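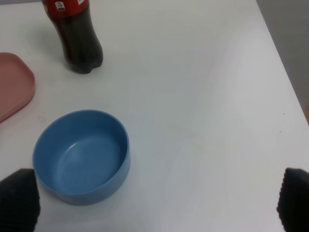
Noken table in white, with a cola bottle and a pink tray.

Noken Table, White
By Ovwood

Noken is our plain white table for kitchens, playrooms and small workrooms. The top is one smooth surface with a straight edge and no pattern. We have made this table for people who need one good flat place in the home, where the groceries can stand in the morning and the children can play shop in the afternoon.

The table is sold with the top and four legs. The legs are packed in their own carton, so you receive 2 cartons for each table. Please check that both have arrived before you begin to build.

Color and surface

The white of Noken is an off-white. In daylight from a window it looks a little gray, and under a warm lamp it becomes softer and more like cream. Customers who want to match the table with bright white cabinets should order a color sample first. The sample is free of charge and comes in an ordinary envelope.

The surface has a low shine. When the light comes from the side you can see pale areas on the top, and when you walk around the table these areas move with you. Some customers have asked if this is a fault in the paint. It is normal for this finish, and it is the same on all tables from us in this color.

On a plain top it is easy to find small things. Buttons, screws, beads and puzzle pieces show well, and so do crumbs, so a person who does not like to see crumbs may prefer the gray Derkach top, which has a fine speckle and the same size.

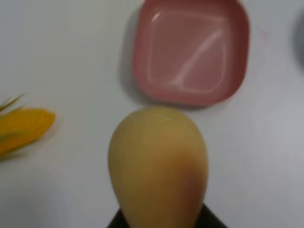

Yellow, pink and green things are easy to see against the plain top.

For play food and sorting games

We did not plan Noken as a table for children, but many of our customers are families and small day care groups, and they have told us how they use it. Sorting by color is a favorite. Fruit and vegetables go in one bowl, dishes go on a tray, and then everything is mixed again. A top without wood grain gives a calm background for this, and small children do not lose the smaller pieces so quickly.

With the standard legs the table has the height of a normal dining table. For children who stand and play there are shorter legs, sold under the name Noken Low. They fit in the same holes, and you can change back to the standard legs when the children are bigger. Keep the first legs in a dry place, as we do not sell them one by one.

The bowls, trays, bottles and foods in our pictures are not included with the table.

Measurements and packing

Depth of the top: 24 inches
Length of the top: short, medium or long, please see the drawing for your size
Weight of the medium table, packed: 41 pounds
Cartons: 2
Color: white
Legs: standard height included, Noken Low sold separately
Tool: one key, included
Warranty: 3 years for home use

The depth is the same for all lengths. It was chosen so that an adult can reach the far side without leaning on the table, also when sitting. If you want a deeper surface, two tables can stand back to back. For this we have a joining plate, and it holds the tops level with each other. The plate is fixed from below and cannot be seen when the tables are in use.

Placing the table in a corner

Noken can stand free in the room, along one wall or in a corner. All edges of the top are finished in the same way, and it does not matter which long side you turn to the wall.

In a corner, please do not press the top hard against both walls. Leave a gap for the thickness of a finger. In older houses the walls are often not at a right angle, and a table that is pushed in with force will stand crooked on its legs. If you find the gap ugly, the Noreck strip closes it. It is a soft strip that you press on the edge with your hands, and it can be cut with kitchen scissors.

A corner is also good when you work with things that roll, for example potatoes, corn or round jars. With the walls on two sides, there are only two sides left where something can fall down.

Place the table first and fasten the legs completely afterwards. On a floor that is not flat, turn the foot under each leg until the table stands still. You should turn only a little at a time and then press on the opposite corner to feel if it moves.
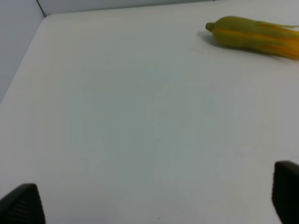
Building the table

Two adults should lift the top. One person can do the rest.

1. Put a blanket on the floor and lay the top on it with the good side down.
2. Open the smaller carton and put one leg at each corner.
3. Turn the bolts in by hand as far as they go.
4. Use the key to tighten them, but not completely.
5. Lift the table together and set it on its feet. Do not roll it over on two legs.
6. Move it to its place, level the feet and tighten all bolts.

After one month of use, please tighten the bolts again. The key is small and is lost easily, and we suggest to tape it under the top.

Cleaning and daily care

Wipe the table with a soft cloth and lukewarm water. For grease, add a drop of dish soap, and wipe a second time with clean water. Then dry with a towel. If you let the water dry by itself there can be pale marks, mostly seen when the lamp is low.

Cola, coffee, beet juice and tomato sauce should be wiped up the same day. They will not harm the top in a short time, but the rim under a bottle or a cup can leave a brown ring when it has been standing overnight. For such a ring, lay a damp cloth on it for some minutes and wipe again. Baking soda mixed with water is allowed. Steel wool, scouring powder and the rough side of a sponge are not, and they make dull spots that we cannot repair.

Hot pots need a trivet. A plate with warm food can stand directly on the top.

Pens for whiteboards are not made for this surface. Wax crayon comes off with a dry cloth and patience.

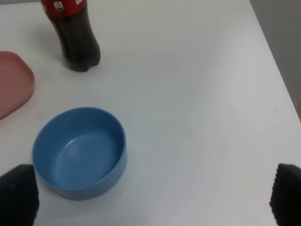
Questions we often receive

Can I cut directly on the table?
No, please use a cutting board. Knife cuts will be visible and are not covered by the warranty.

Do the feet leave marks on a wood floor?
The feet have a felt pad from the factory. Change the pads when they feel hard. New pads are found under spare parts.

Will heavy bottles and jars be a problem?
Normal groceries are no problem, also for a long time. Do not sit or stand on the table.

Can I order the top alone?
Yes. The top is sold alone in all lengths. The holes for our legs are already made. Legs from other makers may have another distance between the bolts, and then you must drill yourself.

Can it stand outside on a balcony?
It is for indoor use only. Moisture from outside can come in at the bolt holes.

Is the white the same from year to year?
We try to keep it the same, but between two orders there can be a small difference. If you plan to place several tables side by side, please order them together.

Delivery and returns

The table is delivered to your door. Carrying upstairs can be added when you pay. The two cartons are sometimes sent in separate cars and may not arrive on the same day.

If the top is damaged on arrival, take a picture of the carton and of the damage, and write to us before you build the table. Ylva Lundgren at our customer desk takes care of these cases and will arrange a new top. You do not have to send the legs back.

Unused tables can be returned in their own packing. The medium length is in stock. Short and long are made to order, and the next long tables leave the workshop in October.

Page updated July 2026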